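Greifer im Vergleich: Parallelgreifer mit weichen und harten Backen
Begleitblatt zur Übung 4, Praktikum Handhabungstechnik
Betreuung: Raghda Bataineh, Jaime Arruda
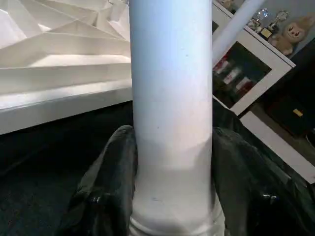
Warum vergleichen wir Greifer am selben Arm und nicht jeden Greifer an dem Arm, für den er verkauft wird?
Weil sonst zwei Dinge zugleich wechseln. Wenn ein Griff misslingt, wäre offen, ob der Greifer abgerutscht ist oder ob der Arm die Position nicht genau genug angefahren hat. Der Arm bleibt deshalb in der ganzen Übung derselbe, ebenso die Steuerung und die Höhe des Ablagetisches.

1. Was in der Übung verglichen wird

Zur Auswahl stehen drei Greifer. Der Paltow hat zwei harte Backen mit planer Fläche. Der Moussa hat zwei Backen mit weicher Auflage, die sich dem Werkstück etwas anpasst. Der Drovo ist baugleich mit dem Moussa, hat aber eine zusätzliche Kraftmessung in der linken Backe. Wer den Drovo benutzt, muss vor der ersten Messung den Nullabgleich ausführen (Abschnitt 3).

Die Handkamera sitzt am Handgelenk und bleibt bei allen drei Greifern an derselben Stelle. Sie blickt in Greifrichtung. Die Backenspitzen liegen am unteren Bildrand, das Werkstück erscheint dazwischen.

Ein schlanker Zylinder ist für Parallelgreifer ein einfaches, aber nicht triviales Werkstück. Harte, plane Backen berühren ihn auf jeder Seite nur entlang einer Linie. Eine weiche Auflage vergrößert diese Linie zu einem schmalen Streifen. Bei gleicher Schließkraft sinkt der Druck auf die Oberfläche, und ein Kippen um die Querachse wird stärker gedämpft. In der Aufnahme auf der ersten Seite fassen zwei dunkelgraue Finger einen weißen Zylinder im unteren Bereich, knapp über dem gerippten Fußring. Solche tiefen Griffpunkte kommen in Teil B vor.

2. Lage des Griffpunktes

Der Griffpunkt wird als Höhe über der Standfläche angegeben. Liegt er unter dem Schwerpunkt, entsteht bei seitlicher Beschleunigung ein Kippmoment:

M = m · a · h

m ist die Masse des Werkstücks, a die seitliche Beschleunigung, h der senkrechte Abstand zwischen Griffpunkt und Schwerpunkt. Die Backen müssen dieses Moment über Reibung aufnehmen. Bei linienförmigem Kontakt gelingt das in einer Richtung gut (längs der Kontaktlinie) und in der anderen schlecht (Drehung um die Achse zwischen den beiden Backen). Bitte in der Skizze zum Protokoll beide Richtungen eintragen. In den letzten Jahrgängen wurde meistens nur eine gezeichnet.

Ein Absatz oder Ring am Fuß des Werkstücks kann den Griff stützen, wenn die Backe darauf aufliegt. Er kann ihn auch stören, wenn die Backe nur mit der Unterkante am Ring anstößt und oben Luft hat. Vor dem Anheben also im Kamerabild prüfen, ob beide Backen am geraden Teil der Wand anliegen.

3. Vorbereitung

Arm in Grundstellung fahren, Freigabe abwarten.
Greifer aufsetzen, die beiden Schrauben über Kreuz anziehen, Kabel in die Führung legen.
Im Programm Mustomness den richtigen Greifer wählen. Das Programm erkennt ihn nicht selbst.
Greifer zweimal ganz öffnen und schließen, ohne Werkstück.
Nur Drovo: bei offenem Greifer den Nullabgleich starten und warten, bis die Anzeige ruhig steht.
Kamerabild aufrufen und Belichtung fest einstellen. Die Automatik bleibt aus.

Zur Belichtung noch ein Hinweis. Helle Werkstücke vor hellem Hintergrund sind für die Kantenerkennung ungünstig. Im gezeigten Bild steht der weiße Zylinder vor einer weißen, facettierten Fläche auf der einen und einem weißen Schrank auf der anderen Seite. Die Kante ist für das Auge klar, im Grauwertbild kann der Kontrast an einzelnen Stellen trotzdem gering sein. Dunkle Backen geben dagegen meist eine brauchbare Referenz, solange sie nicht vor ebenso dunklem Boden liegen. Wählen Sie die Belichtung so, dass helle Flächen nicht ausreißen. Lieber etwas zu dunkel.

4. Durchführung

Teil A: Griff auf Höhe des Schwerpunkts
Das Werkstück steht senkrecht auf der Markierung. Der Arm fährt an, der Greifer schließt, der Arm hebt an und hält. Danach folgt die seitliche Fahrt mit der im Programm hinterlegten Beschleunigung. Notiert wird, ob das Werkstück gehalten, verdreht oder verloren wurde. Für jeden Greifer 13 Wiederholungen.

Teil B: Griff nahe am Fuß
Ablauf wie in Teil A, der Griffpunkt liegt jetzt möglichst tief am geraden Teil der Wand. Die Schließkraft wird nicht verändert. Wenn das Werkstück schon beim Anheben kippt, zählt der Versuch als verloren und die seitliche Fahrt entfällt.

Teil C: Versetzter Anfahrpunkt
Der Anfahrpunkt wird um 2 mm quer zur Schließrichtung verschoben. Geprüft wird, wie gut die Backen den Fehler ausgleichen. Bei den harten Backen wandert die Kontaktlinie sichtbar aus der Mitte, bei den weichen ist das im Bild schwerer zu erkennen. Bitte das Standbild nach dem Schließen speichern und dem Protokoll beilegen.

Das Programm zeichnet je Versuch ungefähr 3000 Messwerte auf. Für die Auswertung reicht der Abschnitt vom Schließen bis zum Ende der seitlichen Fahrt.

5. Auswertung

Für jeden Greifer und jeden Teil wird der Anteil der gehaltenen Griffe angegeben. Verdrehte Griffe stehen in einer eigenen Spalte und werden nicht zu den gehaltenen gerechnet. Beim Drovo kommt der Kraftverlauf dazu.

Fragen für das Protokoll:
Unterscheidet sich die Reihenfolge der Greifer zwischen Teil A und Teil B?
Welche der beiden Kipprichtungen aus Abschnitt 2 zeigt sich in den Standbildern?
Welchen Anteil am Ergebnis hätte ein anderer Arm haben können?
Reicht die Zahl der Wiederholungen, um Moussa und Drovo zu unterscheiden, oder war das nach der Bauart gar nicht zu erwarten?

Die letzte Frage darf mit »lässt sich nicht entscheiden« beantwortet werden, wenn die Begründung stimmt.

6. Sicherheit und Abgabe

Während der Fahrt bleibt die Hand außerhalb des markierten Bereichs, auch wenn ein Werkstück gefallen ist. Erst anhalten, dann aufheben. Der Greiferwechsel erfolgt nur bei abgeschalteter Freigabe.

Abgabe des Protokolls bis Freitag, 16. Juli 2021, als eine Datei pro Gruppe, Standbilder im Anhang. Fragen zu Arm und Steuerung an Jaime Arruda, zur Auswertung an Raghda Bataineh, Raum 121.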